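Häufige Fragen zur Ausstattung und Übergabe der Aufenthaltsräume

Stand: 18. April 2026

Geltungsbereich

Für welche Räume gelten diese Hinweise?
Für alle möblierten Aufenthaltsräume im Haus Sutau, die tage- oder wochenweise vergeben werden. Lagerräume und Teeküchen sind in der Hausordnung geregelt. Bei Widersprüchen gilt der Text der Hausordnung.

Wer ist Ansprechpartner?
Vendula Danko, Objektverwaltung Baláž. Schäden werden schriftlich unter Angabe der Raumnummer gemeldet. Telefonische Meldungen werden nicht protokolliert.

Tische und Oberflächen

Womit werden die hellen Holztische gereinigt?
Mit einem nebelfeuchten Baumwolltuch, in Faserrichtung, anschließend trocken nachwischen. Bei Fettflecken ist der Neutralreiniger Olex zulässig, Dosierung 15 ml auf einen Liter Wasser. Scheuermilch, Mikrofasertücher mit Schleifanteil und Glasreiniger sind auf Holzflächen nicht zulässig.

Dürfen Gegenstände auf dem Tisch stehen bleiben?
Ja, soweit sie zur Grundausstattung gehören: Fernbedienung, Taschentuchbox und Vase. Private Gegenstände sind bei der Übergabe zu entfernen. Gefäße mit Wasser nur mit Untersetzer.

Wohin gehört die Fernbedienung?
Auf den Tisch, Tastenfeld nach oben. Sie wird nicht in Schubladen oder zwischen Polstern abgelegt. Bei Verlust wird ein Ersatzgerät aus dem Bestand ausgegeben und berechnet. Die Batterien wechselt der Nutzer selbst, Ersatzbatterien gibt die Verwaltung aus.

Wie wird die Taschentuchbox nachgefüllt?
Bodenplatte abnehmen, Einlage einsetzen, das erste Tuch durch den Schlitz ziehen. Die Box aus dunklem Holz wird nur trocken abgestaubt.

Müssen die Blumen gegossen werden?
Nein. Es handelt sich um Kunstblumen. Staub wird mit einem weichen Pinsel oder mit Kaltluft entfernt. Kein Wasser in die Vase füllen. Verblasste Blüten werden im Juni gesammelt ausgetauscht.

Sitzmöbel und Kissen

Warum sind die Sitzmöbel nicht einheitlich?
Die Räume wurden aus mehreren Beständen eingerichtet. Stühle, Hocker und Kissen unterscheiden sich in Form und Farbe; maßgeblich ist allein die Inventarliste des jeweiligen Raums.

Wie wird der Holzhocker mit der geschwungenen Sitzfläche bewegt?
Am Griffloch anheben und tragen. Nicht schieben.

Sind die Kissenbezüge waschbar?
Gestreifte Bezüge: 30 °C, Schonwaschgang, nicht in den Trockner. Plüschkissen werden ausgeschüttelt und bei Bedarf von Hand gewaschen. Nach dem Trocknen den Flor mit einer weichen Bürste aufrichten.

Boden und Staubsauger

Welche Düse ist für den glänzenden Boden mit Marmormuster vorgesehen?
Die Bodendüse mit ausgefahrenem Borstenkranz. Vor dem Saugen die Lauffläche der Düse auf Steinchen prüfen. Zum Wischen wird das Konzentrat Mastel verwendet, ein Messbecher pro Eimer. Kein Dampfreiniger.

Wann ist der Staubbehälter zu leeren?
Bei Erreichen der Markierung, spätestens nach zwei Räumen. Der Filter wird ausgeklopft und nur in vollständig trockenem Zustand wieder eingesetzt.

Wie ist der Bodenstaubsauger abzustellen?
Während der Arbeiten im Raum kann das Gerät auf dem Boden stehen, Saugrohr und Bodendüse daneben abgelegt. Laufwege sind freizuhalten. Nach Abschluss wird der Schlauch ohne Knick aufgerollt und das Gerät in den Putzschrank im Flur gestellt. 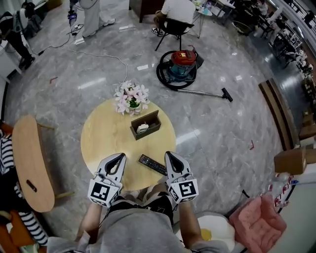
Kabel, Kartons und Getränke

Dürfen Kabel quer über den Boden geführt werden?
Vorübergehend ja. Bei dauerhafter Verlegung ist ein Kabelkanal anzufordern. Kabel nicht unter Stuhlbeinen oder Teppichkanten durchführen.

Dürfen rote Klebemarkierungen auf dem Boden entfernt werden?
Nein, nicht ohne Rücksprache. Lösen sich einzelne Streifen, genügt eine Meldung an die Verwaltung. Klebereste werden nicht mit Klingen abgeschabt.

Wo können Kartons und Flaschen stehen?
An der Wand oder am Rand des Raums, nicht vor Schranktüren. Getränkeflaschen bleiben bis zum Verbrauch in der Tragetasche oder im Karton. Leere Kartons werden gefaltet und innerhalb von 24 Stunden in den Papiercontainer gebracht.

Übergabe

Was wird bei der Übergabe geprüft?
Vollständigkeit nach Inventarliste, Zustand der Tischfläche, Funktion der Fernbedienung und Sauberkeit des Bodens. Das Protokoll wird in 2 Ausfertigungen unterschrieben. Das Formular trägt die Nummer 568 und liegt in der Verwaltung aus.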